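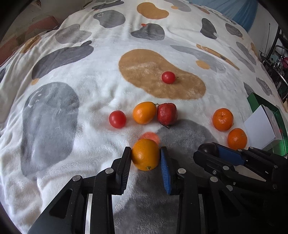 Fruit on the fleece blanket, left gripper coming in on the orange.

September, started just after 4 in the afternoon

Fruit sorting with the hand grippers, Stirnis project. The chore is the one we put on the list after the visit to Elis: shopping comes home in one bag and has to end up put away, soft things kept apart from hard things. A child can do it. I wanted to know how far off we are if the surface is soft and nothing is in a tray.

Worked on the blanket instead of the bench. On the bench everything rolls until it meets the edge guard, and then it is always in the same place, which makes the numbers look better than they should. On fleece the fruit sits in a dent and stays where you drop it, but the jaws catch in the pile if you come in low. The print is also a fair test for the vision side. Mustard-orange blobs with oranges and mandarins lying about on them is close to the worst case for colour, and I expect the segmentation to pick up blobs as fruit until it has seen plenty of this.

Notes on handling, by fruit:

Orange. Easy. Peel is rough enough for both pads. Come down square over the middle and close. If you take it above the middle it squirts out downwards and you have to chase it.

Mandarins. Fine singly. With two of them lying together the outer face of the jaw pushes the second one away while you are closing on the first. A person would just nudge it aside with a knuckle. We have no knuckle, so for now the rule is to take the nearer one first.

Apple. Heavy for its size, slips round in the pads when lifted off-centre. Held every time on a slow lift. Dropped on a fast one, bruised, now set aside for eating.

Cherry tomatoes. The difficult ones. The pads meet before there is much of a grip and it is hard to feel when to stop. Burst one early on. After that I closed until it just moved and then a touch more, and had no further losses. I can do that by hand through the trigger. Whether the policy can learn it from the recordings without any force reading is the whole question, and I am doubtful.

Longest weight we tried was a bag of sugar at 510 g, only to see if the linkage flexed. It did, slightly. Nothing in the fruit comes near that.

Target for this set is 100 clean picks. Got more than half before I stopped, and will finish it tomorrow morning. A pick counts if the fruit leaves the blanket, does not touch anything on the way and is put down without rolling off. Picks where the blanket lifted along with the fruit are marked separately. Chuang's method throws those out altogether, but I would keep them, as a real sofa or bed would do the same thing.

Both hands together is slower than I hoped. I was reaching across myself and waiting for one hand to get out of the way of the other. Try giving each hand its own half of the blanket next time.

Can a machine do this chore yet? Going on the Estside runs, it can manage oranges and apples, spaced out, on a plain table, at a pace that would annoy anyone waiting for their kitchen back. Tomatoes no. Mixed fruit on cloth no, or not reliably.

To do:
Pin the blanket at the corners, 2 clips each side.
Clean the pads, there is juice in the texture.
Check the pivot screws on the left gripper.
Buy more tomatoes, and some that are less ripe.
Ask Estside whether their runs had the lamp on.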